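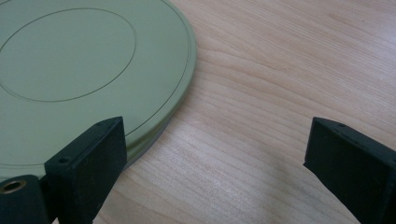

How long should a household keep its paper records?

Most routine bills may be discarded after one year, while tax papers, property papers and proof of identity should be kept for considerably longer or permanently.

Home | Guides | Household | Records and Papers | Contact

Reading time: 8 minutes

Setting Up a Household Filing System

This guide is issued by the Diro Household Advice Office for residents who wish to put their papers in order. It covers sorting, labeling, storage and disposal. It does not give legal or tax advice. Readers with an open claim, a pending sale or an estate to settle should speak with the professional handling the matter before discarding anything.

What you will need

One file box or drawer with rails
Hanging folders and a smaller set of plain folders
Labels and a dark pen
A shredder, or access to a shredding service
A clear table on which papers can remain undisturbed until the work is finished

A first sorting usually takes a full afternoon. Households that have not sorted their papers for many years should plan for two sessions and should stop at the end of a pile, so that the work can be resumed easily.

Step 1. Gather everything in one place

Collect papers from every room before opening a single envelope. Common locations include kitchen drawers, coat pockets, the glove compartment, bedside tables and the backs of books. Include papers that seem unimportant. Do not read them at this stage.

Papers belonging to another adult in the household should be gathered only with that person's agreement. Where an older relative's papers are being sorted on his or her behalf, the relative should be present if possible.

Step 2. Make the first sort

Divide the papers into the following groups:

Identity and family: birth and marriage certificates, passports, adoption and naturalization papers
Home: lease or deed, mortgage statements, repair invoices, insurance policies
Money: bank statements, loan agreements, pay records, retirement account statements
Taxes: filed returns and the papers that support them
Health: vaccination records, test results, medical bills
Vehicles: title, registration, service records
Items owned: receipts, warranties and instruction booklets for larger purchases

Place anything that does not fit in a separate pile marked "Undecided." This pile should be dealt with last. Its contents will often find a place once the other groups are complete.

Advertising, empty envelopes and duplicate notices may be recycled immediately, provided that they show no account number.

Step 3. Decide how long to keep each group

The periods below are general starting points. Local rules and personal circumstances may call for a longer period.

Keep permanently: identity papers, wills, court orders, military discharge papers and records of paid-off loans.

Keep while the item is owned: deeds, vehicle titles, warranties and records of home improvements. Improvement records should remain on file after a sale until the related tax period has passed.

Keep with tax returns: wage statements, receipts for deductions and year-end account summaries. Many households keep supporting papers for at least 3 years after filing. Longer periods apply in certain situations, and a tax preparer can advise on these.

Keep for one year: utility bills, ordinary bank statements and pay stubs that have been checked against the annual statement.

Medical bills deserve particular care. A bill should not be discarded until it has been paid, matched to the insurer's statement and found free of dispute.

Step 4. Label the folders

Use the plainest words available. A label reading "Car" will serve better than one reading "Transportation Matters." Write the year on tax folders and on no others, unless a group has grown too large for one folder.

Arrange the folders in the order in which the household is likely to need them. Alphabetical order is suitable where several people use the same box. Leave two or three empty folders at the back for new subjects.

Letay Gashaw, who prepared the original version of this guide, recommended that every adult in the home be asked to find one paper without help before the labels are made final. If a folder cannot be found quickly, its name should be changed.

Step 5. Choose suitable storage

Papers in regular use may be kept in an ordinary box or drawer, away from damp walls and direct sunlight. Basements and attics are poor choices in most climates.

Permanent papers should be kept in a fire-resistant container or in a rented deposit box. A will should be stored where the executor can reach it promptly – some deposit boxes cannot be opened without delay after the owner's death. Keep a written list of what is stored outside the home and tell one trusted person where the list may be found.

Step 6. Make digital copies where useful

Scanned copies are convenient for receipts, which fade, and for papers that may be needed while traveling. Name each file with the year first, followed by the subject and the sender. For example:

2021 Insurance Home Renewal
2021 Car Service Invoice

Keep one copy on a device in the home and a second in another location. A scan does not always replace an original. Certificates bearing a seal or an original signature should be kept in paper form.

Step 7. Dispose of papers safely

Shred any paper that shows an account number, a signature, a date of birth or medical information. Expired bank cards should be cut through the chip and the magnetic strip. Remove staples and clips first if the shredder's instructions require it.

Maintaining the system

Set aside one tray for incoming papers and empty it once a month. Each January, start a new tax folder, remove bills that have passed their one-year period and review the list of stored papers. Update the list also after a move, a marriage, a birth or a death in the family.

Printed copies of this guide and a blank storage list are available at the Diro office front desk. Requests for large-print copies may be made at the same desk.

Last reviewed July 22, 2021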